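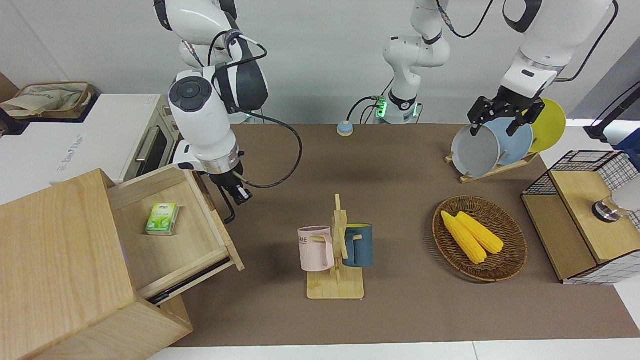 Hi Malsha,

Second report on the Kalero oral history project, and I'm happy to say it's a much cheerier one than the last! You asked me to keep it short and skip the jargon, so I'll do my best (you know how I get once I start talking about these recordings).

The big news is that the digitizing is finished. All 448 cassettes from the Pister mill workers' collection are now saved as audio files, with a second copy stored off site. Three of the tapes had snapped, and Ruwan Bandara spliced them by hand over a couple of long evenings. We lost a few seconds on one of them, in the middle of a woman's story about the night shift canteen, which is a shame because it was getting good.

Transcribing is slower. Nusrat Miah and I have 17 interviews fully typed up and checked, and I had hoped to have more by now. The trouble is the weaving shed talk. People use words for parts of the looms that I can't find in any glossary, and half of them seem to change from one street to the next. We've started our own word list and it's already longer than I'd like. Dinesh Rathnayake has been taking it along to the coffee mornings at the Kiani Center, where he gets corrected a lot, and loudly, which is exactly what we need.

Money: we spent $997 on the tape decks, cables and storage drives, a little under what we'd set aside. I'd like to move what's left into travel, if that's all right with you. Several of the original speakers have family out near Skallus and I'd much rather sit down with them in person to go over the permission forms than mail out a stack of paper and hope.

One thing I could use your help with is the listening booth. The library has said yes to a corner by the local history shelves, but they want to know who looks after the headphones once the grant ends. I told them I'd ask. Could you and Yaneth Chávez talk it over before May? She has the original agreement and I only have the summary page.

Next up is more typing, the Skallus visits, and picking the clips for the booth. Nusrat wants the one about the goose in the dye house. So do I.

Talk soon, and call me if any of the numbers look odd.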